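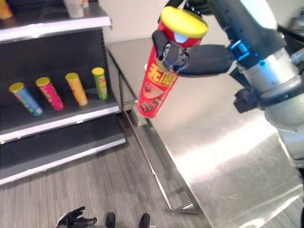

Greifen am Stahltisch: rote Snackdose mit gelbem Deckel in der rechten Roboterhand, links das Regal.

Trullinus-Regal: Datenkarte

Kurzbeschreibung
Der Datensatz enthält Aufnahmen aus einem Testraum der Firma Tinirent. Ein Roboter mit zwei Händen nimmt Dosen und andere kleine Waren zwischen Tisch und Regal auf. Gesammelt wurde im April, verantwortlich ist Odette Rey.

Umfang
64 Episoden, 18 davon mit Kommentar von Personen, welche die Regalarbeit im Laden selber machen. Die Kommentare sind als Textdateien beigelegt.

Warum mit den Angestellten
Bei Tinirent füllen die Mitarbeitenden die Regale am frühen Morgen. Wir wollten wissen, welche Handgriffe sie gerne abgeben und welche nicht. Das Heben und Bücken wollen fast alle loswerden. Das Ordnen der Ware möchten viele behalten, weil sie dabei auch die Haltbarkeit prüfen. Hervé Chauvin hat die Gespräche geführt und die Antworten zusammengefasst.

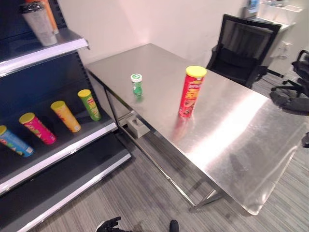 Arbeitsplatz mit roter Chipsdose und kleiner grüner Flasche auf dem Tisch, vier weitere Dosen im Regal.

Bekannte Grenzen
Der Stahltisch spiegelt stark, das stört die Tiefenschätzung. Die Dosen haben ähnliche Form und unterscheiden sich vor allem durch die Farbe. Über das Arbeitstempo in einem echten Laden sagen die Daten nichts.

Nutzung
Für Forschung frei. Nicht erlaubt ist die Verwendung für Leistungskontrolle oder Personalplanung; dies wurde mit der Belegschaft so vereinbart. Fragen zu den Kommentaren bitte an Hervé Chauvin.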